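# Budget for a first teleoperation or hand-held gripper station: what do we forget?

**Posted by skistier_lab**
March 3, 2020

Hello everybody. I must prepare a purchase list for a small manipulation station, and I have never made one before. Our group wants to record people doing kitchen and packing tasks with hand-held grippers, and later to let a two-arm robot do the same tasks. The arms will come next year at the earliest. For now I have money only for the grippers, the table and everything near the table.

My draft list comes to 837 euros without the grippers themselves. The person who signs it finds the sum high for "a table and some groceries", and I am not sure how to defend it.

What I have in the draft:

- one table with a wood-grain top
- floor rails on both sides of the table
- dark curtains for left and right
- cables, clamps and an extra power outlet
- household objects for the tasks

My doubts are mostly with the table. A cheap one is easy to replace, but I worry about how the top behaves under a ceiling lamp. From close to the surface, between the fingers, it looks so:
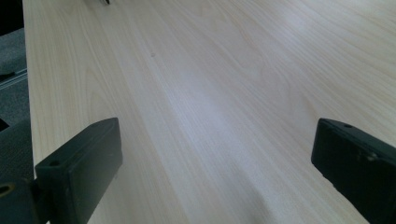 ## What I would like to know

1. Is it worth paying for a matte top, or should I spend on better light?
2. How many spare fingers do you buy for each gripper?
3. Do you put the household objects in the equipment budget or in consumables?

Thank you in advance. If you have a list from your own station, even an old one, I would be very glad to see it.

---

**givisdale_bench**

We built a similar station last June and I was the one who made the list, so I can tell you where it was wrong.

Keep the table. The bright patch left of the middle is from the lamp, I suppose, and a new top will cost more than a diffuser. We bought a matte desk mat first and then removed it again. It moved each time somebody pushed a box over it, and we had paid for it twice because the first one was too short. Put the money in the light. Two soft panels from the side are enough for a table of normal size.

For fingers I would plan three spare pairs for each gripper. The body lasts long, but the small screws and the pads do not. Ask the seller if the pads are sold alone. Ours came from Kastberg, and there the pads are sold only together with the finger, so this line in our budget became almost double.

Household objects belong in consumables, in my opinion. Boxes become soft at the corners after enough tries and you have to buy the same one again. My advice is to buy several of each from the beginning, because shops change the packaging – and then your old recordings and your new ones show different boxes.
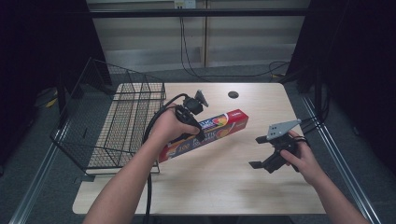

Cable length was the most expensive mistake in our plan. We measured from the wall to the table and ordered this length, and we did not think that the hands move. A person needs slack on each side, for every direction in which the arm can reach. With a wire basket on the left and the gripper cable looping over its rim, as you see, the slack also has to pass over whatever stands on the table. Measure with the largest object in place and the arm stretched out, and then add a good reserve. We had to order the whole set again. Our final sum was 682 euros, and the second set of cables was a big part of it.

For the person who signs: I divided my list in "stays in the room" and "will be used up". It was accepted the same week.

---

**ho_workshop**

buy used curtains, nobody can tell the difference. Hồ has rails also but check the delivery time, we waited 11 weeks

---

**skistier_lab**

Thank you both, this helps me very much. I will keep the table, move the objects to consumables and write the cable line again with more length. The division in two parts is a good idea and I will use it.

One more small thing, if somebody still reads here: did you fix the rails to the floor, or do they only lie on the carpet? We are not allowed to drill, and I would like to know it before I order.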